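홈 » 살림 기록 » 주방 » 소형 전기냄비와 종이컵 계량에 관한 정리

본 글은 소형 전기냄비를 일상 조리에 사용하면서 정리한 내용을 기록한 것입니다. 지난번 수납장 정리 글에 이어 작성하였으며, 당시 댓글로 문의하신 계량 방법과 상차림 순서를 중심으로 다룹니다. 조리법 자체는 간단히만 언급하였으니, 자세한 배합은 각 가정의 기준을 따르시기 바랍니다.

필자는 Hollidville로 거처를 옮긴 이후 가스레인지를 거의 사용하지 않고 있습니다. 주방이 협소하여 조리대를 따로 두기 어렵고, 식탁 위에서 준비와 조리를 함께 해결하는 편이 동선에 유리하였습니다. 도마와 쟁반, 종이컵, 전기냄비를 한 상에 올려 두는 구성은 그 과정에서 자리를 잡은 것입니다.
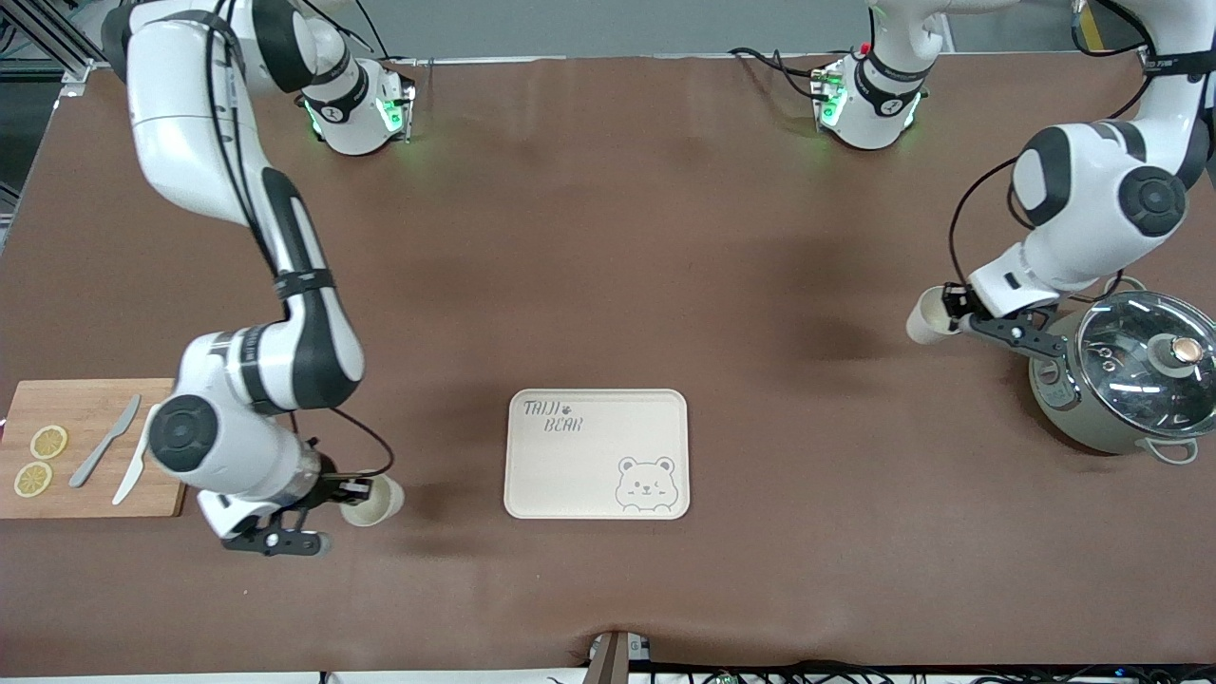 Hollidville, 18/09/2020

먼저 냄비에 관하여 적습니다. 회색이 도는 연녹색 제품으로, 뚜껑은 유리이며 가장자리에 은색 테가 둘려 있습니다. 유리 뚜껑은 조리 중에 내용물의 상태를 확인할 수 있다는 점에서 선택하였습니다. 국물 요리의 경우 뚜껑을 자주 열면 끓는 시간이 길어지므로, 확인은 가급적 눈으로만 하시기를 권합니다. 사용 후 뚜껑은 손잡이 부위의 물기까지 닦아 세워서 말립니다. 이 부분을 소홀히 하여 이전에 쓰던 냄비의 뚜껑 하나를 버린 일이 있습니다.

다음은 배치입니다. 냄비는 식탁의 한쪽 끝에 두고, 도마와 쟁반은 냄비에서 떨어뜨려 놓습니다. 썰어 둔 재료에 김이 닿으면 잎채소가 금세 처지기 때문입니다. 종이컵은 그 사이에 둡니다. 처음에는 냄비를 식탁 한가운데에 두었으나, 팔이 냄비 위를 지나다니게 되어 한 달 만에 자리를 바꾸었습니다. 전선은 식탁 뒤쪽으로 넘겨 정리하는 것이 원칙입니다.

계량에는 종이컵을 사용합니다. 계량컵이 없는 것은 아니나, 마른 재료를 미리 나누어 담아 두기에는 종이컵이 편리합니다. 다만 종이컵은 제품마다 용량이 다르므로, 새로 구입한 묶음은 반드시 한 번 물을 담아 저울로 확인하여야 합니다. 필자의 기록장에는 쌀 300그램, 불린 콩 400그램을 기준으로 각각 몇 컵에 해당하는지가 적혀 있습니다. 최근 확인한 콩의 무게는 381그램으로 기준에 조금 미치지 못하였으나, 콩밥을 짓는 데에는 지장이 없었습니다.

재료를 담은 컵은 사용 순서대로 늘어놓습니다. 오래 익혀야 하는 것을 냄비 가까이에, 마지막에 넣는 것을 멀리 둡니다. 이 방식은 Sorkik에 거주하는 지인 Zoi Vlachopoulos 씨의 주방에서 보고 배운 것입니다. 그 댁에서는 컵마다 번호를 적어 두고 있었으나, 필자는 번호 없이 순서만 지키고 있습니다. 마른 재료를 담았던 컵은 가루만 털어 내고 같은 재료에 다시 사용하며, 양념이나 육류가 닿은 컵은 재사용하지 않습니다.

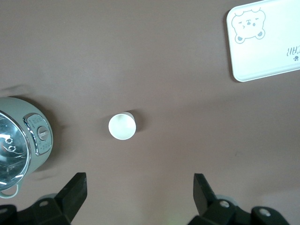 불 조절에 관하여서도 문의가 있었습니다. 밑손질이 모두 끝난 뒤에 가열을 시작하는 것을 기본으로 합니다. 재료를 썰면서 동시에 끓이면 시간은 절약되는 듯하나, 식탁이 어지러워지고 넣을 시점을 놓치기 쉽습니다. 물을 먼저 붓고, 컵에 담아 둔 재료를 차례로 넣은 다음 뚜껑을 덮습니다. 죽을 끓일 때에는 처음부터 세게 가열하지 않고, 바닥에 눌어붙지 않도록 중간에 두 차례 저어 줍니다.

세척은 냄비가 충분히 식은 후에 합니다. 스테인리스 내솥은 부드러운 수세미로 닦고, 물 얼룩이 생긴 경우에는 식초를 약간 푼 물을 끓여 내면 대부분 제거됩니다. 본체 바깥은 물을 직접 붓지 말고 꼭 짠 행주로 닦아야 하며, 조절부 둘레와 옆면의 작은 고리 모양 손잡이에 양념이 남는 일이 잦으므로 따로 살피는 것이 좋습니다. 흰색 쟁반은 당근이나 고춧가루의 색이 배기 쉬워 사용 즉시 헹굽니다.

소모품 구입처를 묻는 분이 계셨습니다. 종이컵은 Plokcombe 시장 안쪽의 Bakos 상회에서 구입하고 있습니다. 2000개들이 상자가 낱묶음보다 저렴하나, 보관할 자리가 마땅치 않아 필자는 작은 묶음을 이용합니다. 습기가 있는 싱크대 하부장에는 두지 마시기 바랍니다.

10월에는 같은 냄비로 버섯밥과 무국을 준비하는 과정을 게시할 예정입니다. 컵 용량을 기록하는 표의 양식은 그때 함께 올리겠습니다. 콩 불리는 시간에 대한 문의는 이전 글의 댓글에 답변해 두었으니 참고하시기 바랍니다.

분류: 주방, 살림 기록
이전 글: 수납장 하부 칸 정리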